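Print this page | E-mail this page

Making Room: What We Learned From One Messy Corner
Student project report by Ustyna Stasiv

So my project for the spring was about how a shared workroom fills up (and whether you can get it to un-fill a little). I picked the room we all call Palma, mostly because I'm in there every Friday and kept bumping my shins on things!

I started in March by making a list of everything that lived on the floor or leaned on something else. I got to 77 items, and that was before I opened a single drawer. Then I asked people which of those things they had touched in the last month, and wow, the answers were short. Big flat stuff was the worst. It doesn't fit in a cabinet, so it gets propped up wherever there's a wall, and then other things get propped against it.
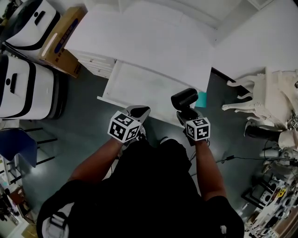
The big white board in front of the drawer cabinet, with the animal sculpture on its pedestal to the right.

My favorite thing in the room is still the sculpture, and I fought pretty hard to keep it. My plan sorts the rest into four groups: stays out, goes in a drawer, goes on a shelf, goes home with somebody. Cardboard boxes get a group of their own if they're still around after five weeks, so I guess that makes five groups, sorry.

I'd like to try the same plan in a room with less wall space next, and measure the walking paths this time, which I totally forgot to do before I started.

Related reports
- Groltance: A Bike Shed for Everyone
- Labels That Stay Stuck
- Dunell Hallway Lighting Survey
- Dustitz Reading Nook, Part 2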